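# The bracket table, Podetti workshop

Podetti makes the Vukivell shelf, a plain wall shelf that ships flat with its hardware in a bag. The hardware gets sorted on one table against the back wall. This page covers the table and what is kept on it. Text and captions by Ngọc Phan, Tue 6 August.

We started sorting brackets at this table in March. Before that the work was done on the packing bench, where small parts kept getting mixed in with tape ends and loose staples. The cloth on the table is black, so a dropped screw or a metal shaving shows up quickly. It gets shaken out at the end of the day and washed when it needs it.

The tray is a shallow one with no lid. Low walls make it easy to lift a bracket out without catching a corner. 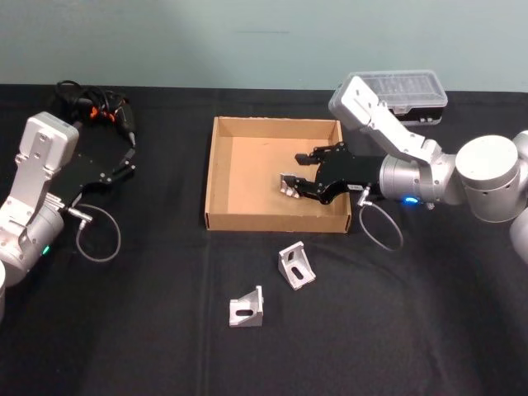

## Trays

All our trays are cut down from shipping cartons. The knife line is never very clean and we don't bother to tape it. A tray lasts until the floor of it goes soft or one of the walls folds over, and then it goes in recycling and another carton gets cut. We tried plastic trays from Urnidia for a while. They stacked well, but brackets slid around in them and scratched each other. Cardboard grips the metal a little. The plastic trays are now under the paint sink holding brushes.

Brackets go into the tray a few at a time. A full tray is heavy on one side and the bottom bows when you pick it up.
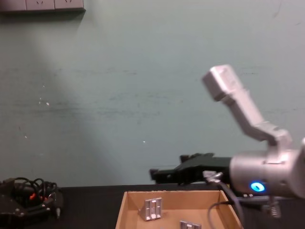 Sorting is mostly a matter of looking for bad edges. Our supplier, Lý, sends the brackets in cartons of 2,000, and two cartons is a normal order, so 4,000 brackets cross this table before we buy again. Each one gets turned over and checked for burrs and for holes that are off center. One like the bracket standing up on the left of the tray is easier to check than one lying flat, because the face with the grooves is already toward you. Rejects go in a coffee can. In the last order there were 19, mostly burrs, and Lý credited us for them.

Brackets that pass are wiped with a dry cotton rag. We used to use a damp one and found water marks on the finish a week later.

## The wall

The back wall is overdue for a coat of paint. The scuffs run across the middle of it, and wiping them with dish soap didn't do much. We have the leftover can of the same green, but it has been open for a long time and will probably need straining. The outlets will have to be masked off first.
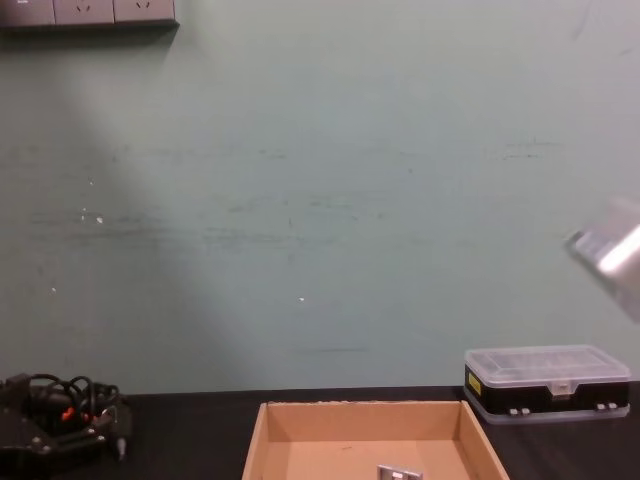
Painting means moving the table out by an arm's length and losing a day of sorting, so it will wait until an order is finished. The plan is one coat over the whole wall and a second coat on the lower half if the marks still come through. Whoever does it should put the screws from any cover plates straight into a cup.

## Small parts

Screws, washers and wall plugs are kept in organizer boxes with clear lids. The one on this table has a latch at the front, and it should be closed before anyone moves the box. The corner brackets are aluminum and too bulky to share a compartment with screws, so they are laid out next to the tray until it is their turn.

A finished hardware bag holds the brackets for one shelf plus the screws and plugs to match. Bags go into a bin by the door, 70 to a bin, and the bin is rolled over to packing.
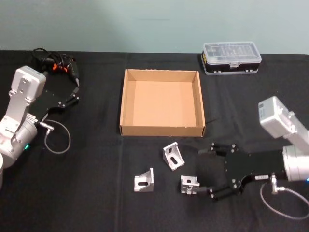

**Can I order spare brackets without buying a shelf?**

We sell them in pairs, with screws, from the parts counter. Bring the old bracket with you if you still have it, as the hole spacing on the first Vukivell shelves was a little narrower and we keep those in a separate drawer.

The counter is open on weekday mornings. Ask for Ngọc.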